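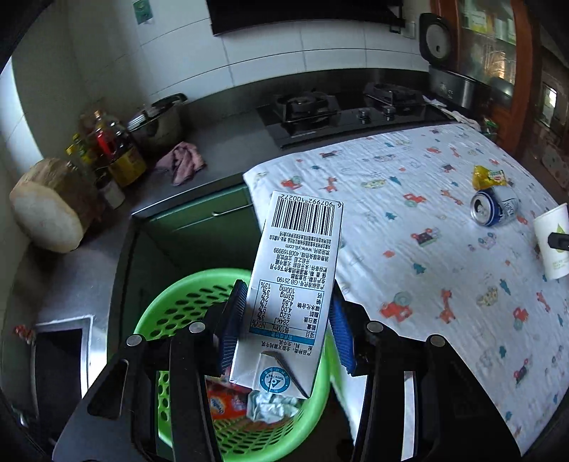 Frame Timing and the Undcombe Qualifier

The regional fighting-game qualifier at Undcombe was decided in July by a round that lasted 77 seconds, and most of the argument since then has concerned input delay. Diệp Thân, playing for Trillthorpe, lost the final set after two blocked counters that she says were entered on time.

The tournament ran on 3 matched stations. Each used the same display model, the same console firmware and wired controllers only. Referees measured delay before the first bracket and again before the top eight. The second set of readings was logged but was not shown to players until the event had closed.

Hằng Huỳnh, head referee, released the full log the next morning. It covers 704 matches and lists dropped frames by station and round. The final was played on the second station, where the log shows no dropped frames after the semifinals.

"The numbers describe the hardware," Huỳnh said. "They do not describe what a player pressed."

Trillthorpe has asked for controller input recording at the next event in Ekisitz. The equipment exists – Fukuda, the team that won at Undcombe, already uses it in practice – but it adds setup time between sets. Organizers sold 3,100 tickets for Ekisitz and have published a fixed stage schedule. A decision on recording will be posted with the final rules.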